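Inventory and Storage Basics
Handout 4: Bins, Slots and Counts

Read this before the second lab. It replaces the short version given out in April, which left out cycle counts.

Where things are kept

A small parts store has two ways to decide where an item goes. With fixed slots, each item has one home and nothing else may sit there. With open slots, an item goes wherever there is room, and the location is written down at the time.

Fixed slots are easy to learn. A new worker can find the common items after a few shifts without looking anything up. The cost is space. A slot sized for the largest delivery of the year sits half empty most of the time.

Open slots use space better but depend on the record. If a carton is put away and the location is not entered, the carton is lost for practical purposes, even though it is still in the building. Most stores use a mix: fixed slots for picking, open slots for reserve stock.

The Wodberg case

We will use the Wodberg store in all the exercises. It carries 1,655 items. Of these, 1,074 moved at least once in the last year. The rest did not move at all, and they take up shelf space just the same. Keep both numbers handy for question 2.

Wodberg buys fasteners from Vidano and seals from Redholm. Vidano ships in full cartons only, so a request for a small quantity still brings in 4,000 pieces. Redholm ships any quantity but takes 30 days.

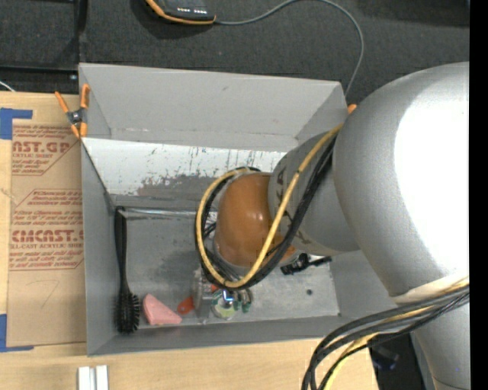
These two suppliers call for different reorder points. The reorder point is the stock level at which you place the next order:

reorder point = daily use x lead time in days + safety stock

For a Redholm seal used at five a day, the first part is 5 x 30 = 150. If the safety stock is 40, you order when the shelf gets down to 190. For a Vidano fastener the lead time is short and the carton is large, so the question is usually where to put the carton — the reorder point hardly matters.

Safety stock covers two things: use that runs higher than normal, and deliveries that come late. It does not cover bad records. Students often raise the safety stock to fix a count problem. The shelf fills up and the counts are still wrong.

Cycle counts

A full count once a year means closing the store. A cycle count checks a few items each day, and the store stays open. Items are grouped by value of yearly use:

A items: count every month
B items: count every quarter
C items: count once a year

Count first, then look at the record. If you see the record first you will tend to find that number. When the two differ, count again before you change anything, then check for open picks and for returns not yet entered.

Write down the cause of each difference, even if the cause is "unknown." The Yupanqui worksheet has a column for it. Blank entries lose a point.

Questions for lab

1. A seal is used at eight a day, with the same Redholm lead time and a safety stock of 60. Find the reorder point.
2. What share of Wodberg's items moved last year? Name two things you would ask before throwing out the rest.
3. A record shows 212 and your count is 188. List the steps you take, in order.
4. Which of Wodberg's two suppliers would you move to open slots first? Give your reasons in a short paragraph.

Worksheets go to Gilberto Londoño by the end of Sun 21 July. Show your working for questions 1 and 2. A calculator is fine in the lab and on the test.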